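# Visit to the Tekasen Packaging Hall, January

Members were received by the Galbraith branch of Tekasen shortly after nine in the morning. The visit lasted two hours and covered the storeroom, the sealing line and the room in which filled pouches are handled and checked by eye.

The storeroom holds film on reels, stacked by width. Our hosts explained that metallised gold film marks creases readily, and that a crumpled pouch is not rejected on appearance alone. The seal along the bottom edge receives closer attention.
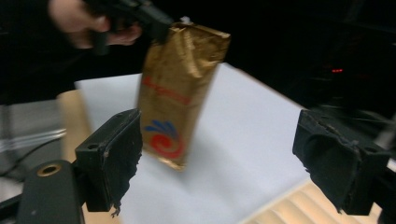

Gold foil pouch with a round logo in red and blue, at a white-topped table.

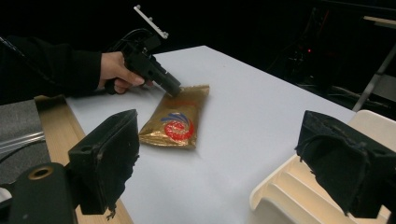 Members asked how long a new inspector requires before working alone. The answer given was 17 shifts, of which the first 8 are spent beside a colleague. The Stotier line was at rest on the morning of the visit; its previous run had amounted to roughly 2205 pouches.

Tea was served in the Prirnadetti room, where samples of unprinted film were passed round. The branch has offered a further visit in the spring, to include the printing shop. Members wishing to attend should inform the secretary in writing. Flat, closed shoes are required throughout the building.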